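## 3. What families said when the film was over

I should say at the start of this section that I'm a family film person through and through, so reading the diaries was a treat for me (my co-author Hanne Niskanen had to take some of them off me so that we could get on with the coding!). Families had been asked to watch a film together, any film they liked from the Dotari list, and then to write down whatever got said in the room in the half hour afterwards. We gave them a notebook and no form. I still think that was right, even though it made our lives harder.

The first thing that jumped out at us was how little of the talk was about the message. Films on the list had been picked by parents and teachers for what they might teach, things like sharing, owning up, being kind to a new sibling. We fully expected pages of it. What we got instead was pages about dogs. Whether the dog was all right, where the dog slept, why we can't have a dog. One mother in Grarnholm wrote that her son asked the same question about the dog all the way up the stairs and then again at breakfast, and that she had "completely missed the bit about honesty" herself.

But then (and this is the part I get excited about) the message did turn up, only later and sideways. Tse and I had argued over whether to let families keep the notebooks past the first evening. Ka-ming Tse wanted them back promptly, for tidy data, and I wanted to leave them on the kitchen table. I won that one, and the late entries are the best thing we have. A girl who had said nothing whatsoever about *The Skenda Lighthouse* on the night brought it up in the car days afterwards, when her brother blamed her for a broken mug. "That's what the lighthouse man did," she said, and her dad wrote it down at the next petrol station, bless him.

We called these "carried remarks". A carried remark had to mention the film by name, or a person or event in it, and had to come up when nobody was watching it or about to. We coded 400 of them from the whole set of notebooks. Hanne and I each read every one separately and then sat down with the ones we disagreed on, which were mostly jokes. Is it a carried remark if a child does a silly voice from the film while brushing his teeth? Hanne said no, I said yes, and we settled on yes if somebody else in the house answered in a silly voice too.

Repeat viewing made a big difference. Families who owned the film, or who had it to hand and put it on again, wrote down far more carried remarks than those who saw it once and moved on. I don't want to lean too hard on this, as people who buy a film probably liked it more in the first place. Still, several parents said that the second time round they stopped watching the film and watched the children, and those were the evenings with the longest entries. A grandfather wrote that he'd now seen *Mr Jaiswal's Kite Shop* more often than his own wedding video and had no complaints.

Sad films were another surprise. Parents told us beforehand that they steered away from them, and I do the same at home, if I'm truthful. Yet the notebooks from the sad evenings were full of lovely, rambling talk, a good deal of it about grandparents, and most of it started by the youngest person on the sofa. The comedies got quoted more. The sad ones got asked about more. We come back to that difference in Section 4, where we look at who asked the question and who ended up answering it. 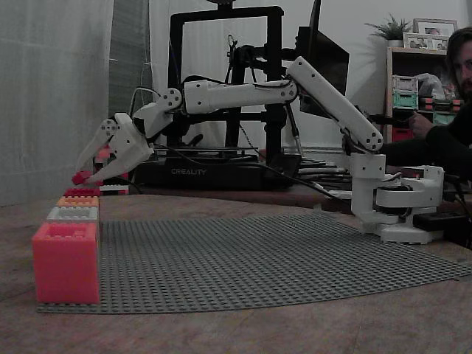
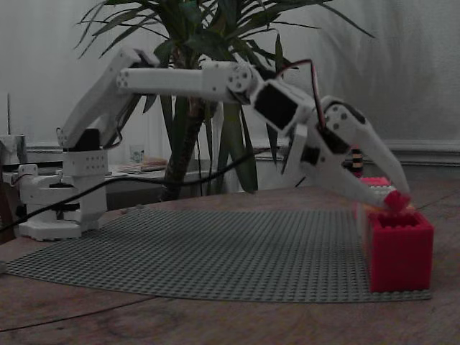
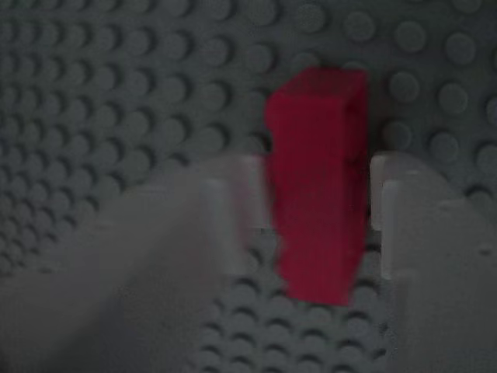

**Figure 2.** White robotic arm with a gripper and toy bricks on a wooden table (first and second images); a tall red brick between the gripper fingers (third image).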